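Carry-on only for Guam: combined weight limit on a split booking

Posted in Packing and Baggage

Mahnaz Shirazi
I am flying to Guam in April for 9 nights, staying in Tumon. The outbound leg allows one cabin bag plus one personal item with a combined limit of 8 kg. The connecting carrier allows 7 kg for the cabin bag and lists no weight for the personal item. The two flights are on separate tickets. My bag is a Premivico 30-liter soft backpack, 1.1 kg empty. Current packed weight is 8.4 kg including a laptop and charger.
Which limit do I pack to, and is it realistic to get below it without leaving the laptop at home? I would like to avoid checking anything, as the connection is short and I would have to collect the bag and drop it again.

Jukar
Wear your heavy shoes and put the charger in your jacket. They never weighed mine.

Mazandarani
With separate tickets, each carrier applies its own rules at its own check-in. There is no "most generous limit" provision like the one you sometimes get on a single through ticket. You have to satisfy both sets, so the working figures are 7 kg in the backpack and 8 kg for everything together.
At 8.4 kg you need to remove 400 g to meet the combined limit. You also need to move at least 1 kg out of the backpack and into the personal item, after the reduction. A laptop in a thin sleeve with a shoulder strap normally does this by itself. Check that the sleeve fits the personal item dimensions on both carriers, which are often different.
For the 400 g, look at the following first:
Liquids. Sunscreen and shampoo are sold all over Tumon. Carry enough for the first night.
Second pair of shoes. Sandals on your feet or in the bag, but no third option.
Jeans. One pair can weigh 600 g or more, and you will not want them in that humidity.
Towel. Ask the hotel first.

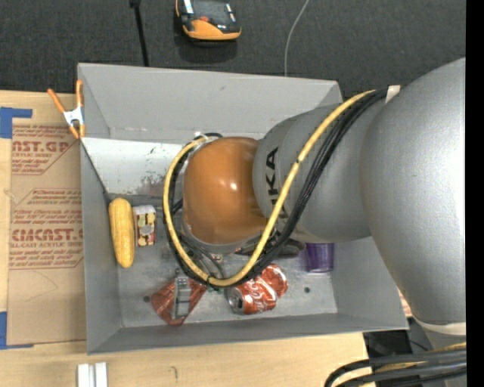
Clothing for 9 nights does not need to be nine sets. Pack four tops, two pairs of shorts and four sets of underwear, and wash on the third and sixth evenings. Synthetics dry overnight in an air-conditioned room – cotton may not.
Weigh the packed bag on a luggage scale, not a bathroom scale. Many bathroom scales are unreliable at the low end. Leave a margin of 200 g for differences between your scale and the one at the counter.

Mahnaz Shirazi
Thank you. I took out the jeans and one pair of shoes and moved the laptop to a sleeve. Backpack is now 5.6 kg, total 7.3 kg.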